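Manga library room checklist, with my notes

I run the reading room at our little December convention, and this is the list I walk through before the doors open. Charito Yap wrote the first version on the back of a badge sheet and I've been adding to it ever since. The comments are mine, so blame me for the rambling!

1. Aisles at least 40 inches wide
OK. I measured with an old tape and the row by the window was tight, so the box of Galtau back issues went under the sign-in desk. People sit on the floor to read (they always will, I've given up), and I'd still like a wheelchair to get past them.

2. Exits clear and signs lit
OK on the main door. The side door had a cardboard standee of the knight from Tuler leaning on it. Gorgeous standee, terrible spot. Moved. 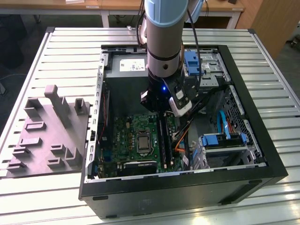

I also pushed the side door open all the way to be sure it swings, and it does, though it squeals like crazy. Rocío Arrieta has promised me a can of oil.

3. Shelves steady when leaned on
Needs work. I lean on every one with my whole shoulder, the way a tired teenager would. Shelf 29 rocked. It holds the big Castillo hardcovers, and those are heavy, so I took the top two rows down until it's strapped to the wall. Please don't put them back up because the gap looks sad.

4. Edges and corners
OK. Run your hand along the front of each table and shelf, slowly. I found one splinter last year and I'm still proud of it. Tape first, sandpaper later.
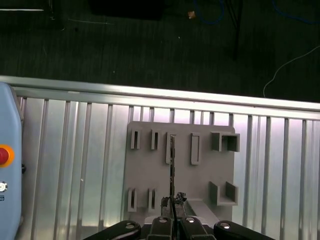

5. Cords taped flat
Mostly OK. The checkout laptop and the barcode scanner share one power strip now, and the strip is off the floor. One strip per outlet, and never a strip plugged into another strip. I peeled up last year's tape and put down fresh because the old stuff had curled at the corners and was grabbing shoes.

6. Catalog computer
Not OK yet. It has all 2141 volumes in it and it gets slow whenever somebody searches for Nondix, which is what everybody searches for.
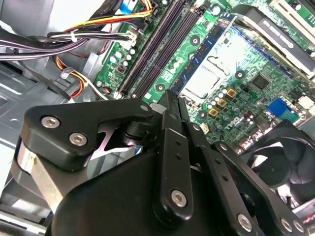

I keep a paper copy of the catalog in the blue binder for exactly this kind of morning, so lending can start on time whatever the computer does. If you're tempted to take a look inside, unplug it first and wait a bit. And go easy near the motherboard, that green board in the case, because it's no place for a sleeve or a dangling lanyard. Lanyards off, people! Put the side panel back on before the room opens, too.

7. Room count
Posted. We allow up to 40 readers at a time. Charito likes a clicker and I like handing out numbered cards, and we've agreed to disagree. If the line gets long, start a sign-up sheet and send folks to the artists' tables for a while.

8. Age shelves
OK. The mature titles are behind the desk and you ask for them. I checked the lower shelves book by book and pulled 3 that had wandered. Two were Castillo spin-offs with very innocent covers, so it's an easy mistake.
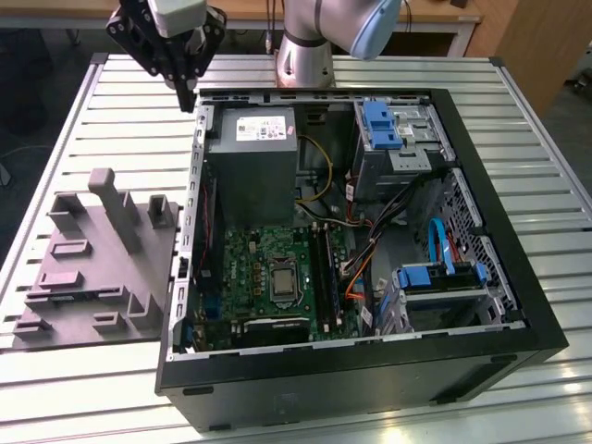
Same goes for returns during the day. Look at the spine sticker before you shelve anything, even when the cart is piled up and someone is asking you where volume one went. Volume one is always out.

9. Food and drink
No open cups past the desk. Water with a lid is fine. I lost a whole set of Tuler to a strawberry soda once and I don't want to talk about it.

10. First aid kit
Restocked with bandages and ice packs. It lives in the second drawer, on the left. Paper cuts are by far our biggest injury.

Left to do: strap shelf 29, oil the side door, catalog computer. Rocío has the key if I'm not back by 8 a.m.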